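Speaker notes: Moving staff accounts to two-step sign-in
Session 3, November briefing for regional offices

Slide 1. Opening
Welcome colleagues from the Anham and Boros offices. The session lasts 39 minutes, with questions taken at the end. Remind attendees that the slides will be placed on the staff intranet and that no one needs to copy down the web addresses.

Slide 2. Present position
The organisation holds 1523 active staff accounts. At the close of the first phase, 100 of these had been moved to the new sign-in method, all of them in the Anham office. The remaining accounts still depend on a password alone. Pause here. Some attendees will have been told that their account has already been moved, and they should check the status page before raising a ticket.

Slide 3. What changes for the user
Staff will continue to enter their user name and password. They will then be asked to approve the sign-in through the Clornix app on a registered phone. Staff who do not have a work phone may request a hardware key from their local service desk. A personal phone may be used by choice, but line managers must not require it.
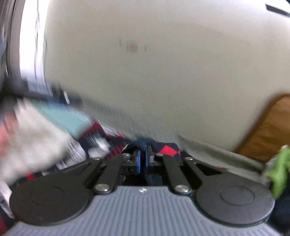

Slide 3 picture: gripper with heaped fabric and a plain wall behind.

Slide 4. Registration
Registration is carried out on the Saltano portal. The user signs in, selects "Add a device" and follows the steps on the screen. The registration code expires, and a new one can be requested from the same page. If the live demonstration is not available, go straight to slide 5 and refer attendees to the printed guide.

Slide 5. Lost or replaced devices
A lost phone must be reported to the service desk on the day the loss is noticed. The desk will remove the device from the account and issue a temporary code, but only after an identity check. Codes are not sent to private email addresses. State this clearly, as the Boros office has asked for an exception and the request has been declined.

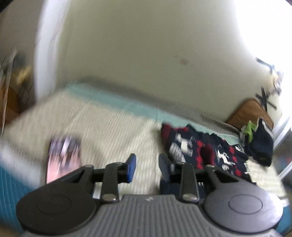 Old devices should be removed from the portal before they are returned or recycled. The portal allows more than one device to be held on an account, and staff who travel are advised to register a second.

Slide 6. Shared accounts
The review found 49 shared accounts still in use, chiefly for reception desks and meeting rooms. These will not be moved to the new method. Each will be closed or replaced with named accounts, and heads of section will receive a list of those in their area.

Slide 7. Questions
Questions on pay or personnel systems fall outside this session and should be sent to the systems team in writing. Leave the service desk contact details on the screen until the room has cleared.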